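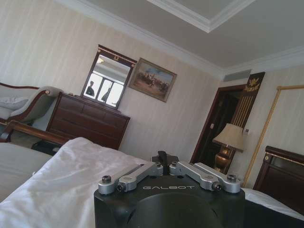

One builder on the Pallia forum put it this way: check the wrist before you blame the software, and check the bolts before you blame the wrist. Most of the faults reported with home builds in the first weeks are mechanical, and the checks in this section find the majority of them.

4.2 Checking the gripper linkage and wrist view

Carry out this procedure after the gripper is mounted and before the first powered grasp. Repeat it whenever the gripper has been removed. The commands are for the Gokari controller with the Balance tuning tool installed.

CAUTION: Turn off motor power at the supply before touching the linkage. The emergency stop holds the arm but leaves the gripper driver live.

Mechanical check

1. Move the arm to the rest pose and switch off motor power. Wait until the driver lamp goes out.

2. Look at the linkage from the wrist side. Two silver arms spread left and right across the top of the housing. Each is held by round bolts, with one at the far tip.

3. Try each bolt with the hex key. If a bolt turns, remove it, clean the thread, apply medium threadlocker and refit it. Do not add a washer.

4. Open and close the linkage by hand through its full travel. Both arms must move together. A tight spot near the closed end usually means the wrist cable is pinched under the mounting plate.

5. Let any threadlocker cure for the time printed on the bottle.

Note: Builds using the Gebru adapter plate sit slightly higher on the wrist. Use the longer cable clip supplied with the plate.

Camera check

6. Switch on logic power only. Start the wrist view from the Balance menu.

7. Confirm that the top of the housing is at the bottom center of the view and that both arms are visible. If one side is missing, loosen the camera bracket, turn it until the arms are level, and tighten it again.

8. Roll the wrist slowly by hand. The room will slant in the view while the gripper stays upright. If the gripper shifts too, the bracket is loose.

Powered check

9. Clear the reach of the arm and restore motor power.

10. Set the grip force limit to 40 percent and run 2 open and close cycles. Listen for clicking at the end of travel.

11. If the cycles are clean, run the break-in routine. It stops by itself after 3000 cycles and can be paused at any point.

CAUTION: Do not leave the break-in routine running unattended. Pause it if the housing becomes too warm to hold a hand against.

12. Switch off motor power and repeat step 3.

If fault code 4 appears during break-in, return to step 4. For all other codes, see the fault table at the end of the guide.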